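Agathe Vasseur
Fil sur les règles de collecte de démonstrations à la pince tenue à la main. On a réécrit les nôtres en septembre pour le projet Jugah, je mets ici la version qui sert tous les jours.

Agathe Vasseur
1/ Le point de départ : un lot de 2726 épisodes, dont 684 écartés à la relecture. Les motifs de rejet tenaient presque tous à la préparation du poste. Les gestes étaient bons.

Agathe Vasseur
2/ Règle de base : un épisode commence pince ouverte, rien entre les doigts, et finit de la même façon. Si l'opérateur démarre l'enregistrement en tenant déjà l'objet, l'épisode est rejeté sans discussion.

Agathe Vasseur
3/ On attend 2 secondes immobile au début et à la fin. Ça paraît long quand on enchaîne. Yakubu Nwankwo avait proposé de descendre à une seule, on a essayé, la synchronisation devenait pénible à vérifier.

Agathe Vasseur
4/ Les patins. Contrôle visuel avant chaque série : fixation, usure de la surface, alignement des deux faces. Un patin qui a tourné de quelques degrés se remarque à peine à la main et se retrouve dans toutes les données de la matinée. On note le changement de patin dans le journal, avec l'heure.

Agathe Vasseur
5/ Les objets. On garde les emballages du commerce avec leurs étiquettes. Une consigne plus ancienne demandait de tout masquer, elle a été supprimée. Par contre un emballage déchiré ou écrasé sort du bac, et on inscrit son remplaçant sur la fiche.

Agathe Vasseur
6/ La disposition change toutes les 5 prises. L'opérateur ne choisit pas la nouvelle position, il suit la feuille tirée au sort. Sans ça, chacun remet les objets là où son poignet est à l'aise.

Agathe Vasseur
7/ Plan de travail clair, essuyé, lumière diffuse. Pas de lampe orientée sur les films plastiques. Les ombres légères sont acceptées, un reflet qui efface le contour d'un objet ne l'est pas.

Agathe Vasseur
8/ Sécurité : la pince tenue à la main n'est pas un robot et les distances de la cellule ne s'appliquent pas. Restent le risque de pincement et la fatigue. Pause obligatoire entre deux séries, manches serrées, pas de bague. Amna Janjua a fait ajouter le changement de main, facultatif, à signaler sur la fiche.

Agathe Vasseur
9/ Le rangement compte comme une tâche à part entière. Panier en fil métallique, rouleau de film alimentaire, plan blanc : le matériau du panier et celui du rouleau sont inscrits séparément, parce que les mailles et le plastique brillant posent des problèmes différents à la relecture.

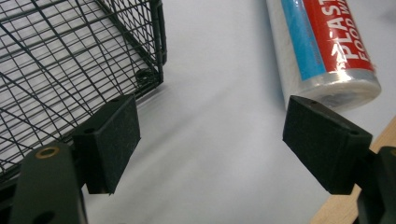

Fatemeh Parsa
Et pour les prises ratées ? Chez nous on les supprimait, puis on nous a demandé de les garder. Je ne trouve pas de règle claire là-dessus.

Agathe Vasseur
@Fatemeh Parsa On les garde, avec l'étiquette « échec » et un motif choisi dans une liste courte. On ne supprime que si l'enregistrement est défectueux. L'opérateur ne décide pas seul, la relecture tranche.

Agathe Vasseur
10/ Dernier point, la relecture : jamais par la personne qui a enregistré. En cas de désaccord, l'épisode va dans un dossier à part et n'est pas livré avec le lot.

Agathe Vasseur
La fiche de poste tient sur un recto. Il manque encore la partie sur les objets souples, je la posterai à la suite du fil quand elle aura été relue.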